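Visit Report: Stakbridge Furniture and Joinery Works

Purpose of the visit

Members of the regional trades program visited the Stakbridge works in July at the invitation of the owner, Dreßler. The purpose was to see how a mid-sized joinery firm buys, dries and finishes softwood, and to discuss places for apprentices. Iona Haldane, head of training, received the group at 9:30 a.m.

The firm employs 487 people at two sites. The Stakbridge site handles tables, benches and shelving for schools and public libraries. Last year it shipped 2,845 tables, most of them to order.

Timber yard and kilns

Boards arrive from the Starel sawmill and are stacked under cover before going into the kilns. Ms. Haldane explained that drying is the stage at which most timber is lost. If the heat is raised too quickly, the ends split and the board must be cut back. Each kiln load is recorded by hand in a ledger as well as on the computer, a practice the yard manager intends to keep.

The group then moved indoors, where light wooden tabletops are in daily use as work surfaces.

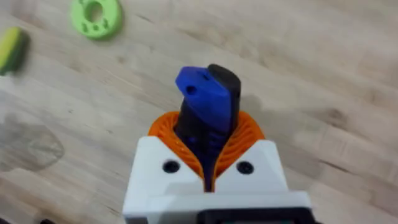 Grading and finishing

Knots and short cracks are accepted in the firm's standard grade, provided they do not reach the edge of the top. Buyers in the library trade are said to prefer a visible grain. The Tultero line, sold mainly to schools, is sanded twice and given a hard oil finish.

Several visitors asked about repairs. The firm takes back worn tops for resanding at a fixed charge and handles roughly 200 of these a year.
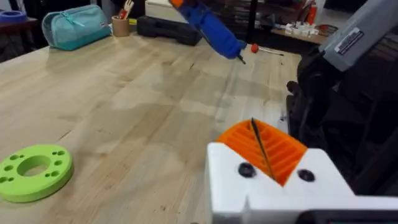
Pale boards with knots, short cracks and lengthwise grain.

Apprenticeships

Two places in bench joinery and one in kiln operation will be offered next year. Applicants should have completed a basic woodworking course. Application forms are available from the program office.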